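September 10, 2019

Back at the bench after lunch, with the windows open at last, which makes the whole room nicer to be in. I spent the morning on the sourdough starters again and I want to get this down before I forget which jar was which (I already had to sniff two of them to be sure, and I'm still only fairly sure).

Starter A is the old one that Latifa Chraibi brought us in March. It was fed last night with 100 grams of the Fabbri white flour and the same weight of water. By the time I came in it had risen well past the rubber band and was just beginning to sink in the middle. Sweet smell, a little like yogurt. Starter B got the same feeding but with the Braltono rye, and it was much livelier, sticky and gray and climbing up under the lid. I wiped the lid and put it back loosely. Please don't screw it down, whoever comes in first tomorrow!

Kalkidan Ayele thinks the rye jar is running too warm on the upper shelf, and she may well be right — the thermometer up there always reads higher than the one by the sink. I've moved both jars down to the lower shelf so at least they are suffering the same conditions. I should have done that from the beginning, but there it is.

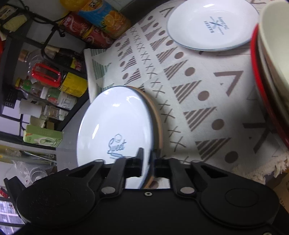 Should the starter go into the dough at its very highest point? A little before it is what we've liked best so far, while the top is still domed, though the loaves made an hour or two after the peak were perfectly good eating and only a bit sharper.

For the afternoon dough I used 200 grams of starter A and held back a splash of the water, as Doaa Lahlou suggested, working it in with the salt after the first rest. It felt slack to begin with and I nearly added flour, but I left it alone and went to answer my mail, and when I came back it had pulled together beautifully. Three folds, half an hour apart. The third was probably late, I got talking with Moataz about his mother's flatbreads and lost track.

Shaped two rounds and put them in the cold overnight. The bigger one has a tight skin, the smaller one tore a little on the left side and I pinched it shut.

Still to do: order more rye, find the missing scraper, ask Adel Bouzid whether the Dromen oven has had its door seal replaced. Bake first thing, smaller loaf first.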